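Milmont Taproom Guide: Frequently Asked Questions

How are venues selected?
A venue must pour at least six beers on draft and be open to the public without membership. Brewery taprooms, bars and restaurants all qualify. Bottle shops qualify only if they have seating and a license for on-site drinking.

What area does the guide cover?
Milmont, Ivelport and the river towns between them. Bandara was added in January and is listed under its own tab.

How often are tap lists updated?
Venues submit their own lists through the Sunenero form. Submissions received before 3 p.m. appear the same evening. A list that has not been changed in 20 days is marked "unconfirmed" and drops to the bottom of search results.

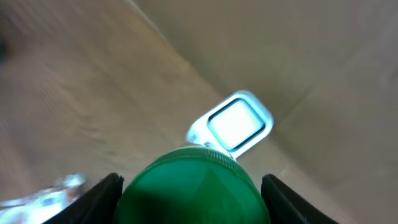 Page 3

Does the guide list bottled and canned beer?
Only where the venue keeps a fixed bottle menu. Rotating fridges are noted with a single line and no prices.

What do the pour sizes mean?
Sizes are given in milliliters as reported by the venue. A 300 ml pour is listed as "small" regardless of glass shape. Flights are listed by total volume, with the number of glasses in parentheses.

How are live music dates handled?
Concerts are listed if the venue gives a start time and states whether there is a cover charge. Open mic nights are entered once as a recurring event — please do not submit each one separately. Canceled shows stay on the page with a strike mark until the next update.

Do venues pay to be included?
No. Paid banners are sold separately and are labeled as advertising. They have no effect on ranking.

Can I submit a review?
Yes, with a registered account. Reviews must name the beer or show concerned and the month of the visit. Reviews of service alone are sent to the venue and are not published.
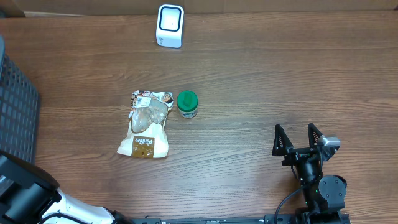
Corrections and Contact

Who do I write to about a wrong listing?
Use the "Report" link on the venue page. Listings are edited by Imre Szénási. Include the venue name, the line that is wrong and the correct text.

Can I reprint the guide?
Single listings may be quoted with credit. Reprinting a full town page requires written permission.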